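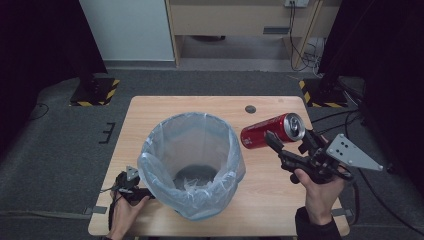
A soda can held in a hand-held gripper beside a lined wastebasket, Mullbridge Open Day.

The Mullbridge Open Day is a yearly public event at the Zernivano workshop in Mullbridge, where visitors can watch, and in part try, the work that goes into teaching robots to do household chores. It is held in October. The event is best known for its tabletop demonstrations, in which a person carries out a simple chore using a pair of hand-held grippers, and for the public bench, where guests take the same tools in their own hands.

Background

Zernivano moved into its present rooms in a former thread warehouse on Younis Street. The first open day was a small affair meant for neighbors who had been asking what went on behind the curtains. It drew 101 people, far more than the single demonstration table could serve, and the line is said to have reached the loading dock. The workshop added a second table the following year and a printed program the year after that.

The most recent edition welcomed 762 visitors, the highest number so far. A short report on the day, with attendance figures and the full program, was posted by the workshop on January 8, 2025.

Demonstrations

The program is built around five short chores, each shown several times over the day. The choice changes from year to year, but throwing away a soda can has been part of every edition and remains the crowd favorite. A wastebasket with a plastic liner stands on a wooden table. The demonstrator holds one gripper in each hand, picks up the can in the fingers of one of them, and brings it over to the basket. The grippers are worked with a trigger-style handle, so the whole motion comes from the person's own arms and hands.

It sounds like very little, and it is a delight to watch up close. A can lying on its side wants to roll. Squeeze it in the wrong place and it turns in the fingers; come in too low and it catches the folded edge of the liner. Skilled demonstrators make dozens of tiny corrections without seeming to notice them, and those corrections are exactly what the recordings are meant to capture. Guides at the event like to slow down and point them out — the small tilt of the wrist before the release is a favorite moment.

The other chores in the most recent program were folding a dish towel, putting a lid on a food box, sorting spoons from forks, and changing the liner in the same kind of wastebasket. The last of these is the hardest by a wide margin. Thin plastic clings, slides and bunches up, and many attempts end with the bag on the table. Audiences tend to cheer loudly when one goes well.

The public bench

Visitors aged eight and up may take a turn at the public bench. Each turn starts with a minute of free practice, in which guests open and close the gripper fingers and get used to reaching with a tool that is longer than the hand. After that they try one chore of their choice. Children often do very well at it! Adults are more likely to grip too hard, and dented cans are collected in a bin by the exit for recycling.

Around 700 turns were taken at the bench during the most recent open day. Turns on the public bench are for practice only and are not added to the workshop's recordings.

The Zarnley session

The afternoon closes with the Zarnley session, named after the workshop's two-armed robot. Zarnley attempts one of the chores that visitors have been watching all day, on a table of the same height and with the same objects. The attempt is live, and the outcome is far from certain. In one early edition the robot lifted the can neatly, carried it past the basket and set it down upright on the far side of the table, which earned the longest applause of the day. A later edition saw it complete the can chore on the first try.

The session is followed by a question period. Common topics include how many recordings are needed before a robot can handle a new object, why soft things such as bags and towels are so much harder than boxes, and whether the grippers are tiring to hold. The usual answer to the last one is yes, after an hour or so, and the demonstrators trade places often for that reason.

Visiting

Admission is free. Entry to the demonstration rooms is by timed ticket, handed out at the Younis Street door from opening time. Groups are kept small enough that everybody can stand close to the table, and the wait is usually longest before noon. Guests are asked to stay off the taped areas of the floor and to leave large bags at the coat rack.

School groups are received on the morning before the public opening and need to book ahead. The rooms are on the ground floor and can be reached by a ramp on the courtyard side.

See also

Public bench (Mullbridge)
Younis Street warehouses
Zarnley (robot)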